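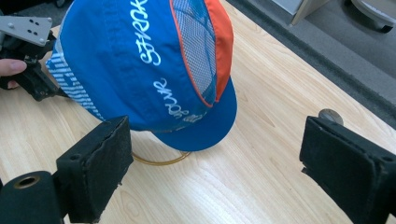
Figure 1. Cycling-style cap in blue and orange, with white script lettering on the crown.

How Local News Sites Reported a Mayor's State Funeral
Term project, Reporting and Public Affairs
Jan 19, 2025

Background
The former mayor of Vikby died in July while on trial over the sale of the harbor land. The town council voted to give him a public funeral anyway, and the vote split the governing party. Our group wanted to know how the news sites that serve the town handled the two stories together: the death of a public figure, and a court case that ended without a verdict.

Material
We collected 50 articles from 3 sites: the Vikby Courier, Nutar News and Fonis Online. The Courier is the only one with a newsroom in the town. Nutar News covers the whole county and takes much of its copy from other outlets. Fonis Online is mostly short items, often built on one social media post. We read everything published in the 5 days after the death was announced. Opinion columns were left out, and so were letters.

Method
Each article was read by two members of the group. We marked who was quoted, whether the source was named, and where the trial was first mentioned. When two readers disagreed, the whole group read the article again and settled it. We also noted when an article credited another outlet for its facts — this took longer than planned, as Nutar News sometimes puts the credit in the last line.

Results
The Courier mentioned the trial in the first paragraph of most of its articles. Fonis Online usually left it out of the short items and linked to an older piece. Nutar News changed over the period. Its early articles dealt with the time and place of the service, and the trial came in only after the opposition walked out of the council meeting.

The clearest difference was in the crowd figure. The party's statement said 2000 people lined Major Street. The Courier gave the number and said where it came from. Fonis Online printed it as fact, and Nutar News repeated it with credit to Fonis Online. We found no police figure in any of the articles.

Family members were quoted less than we expected. Most quotes came from party officials, and several of those were taken from the same written statement.

Limits
Some articles were edited after publication and we could only read the later version. We did not look at radio or at the printed Courier, which may have carried longer pieces. The two members who coded the Fonis Online items had also written the coding sheet.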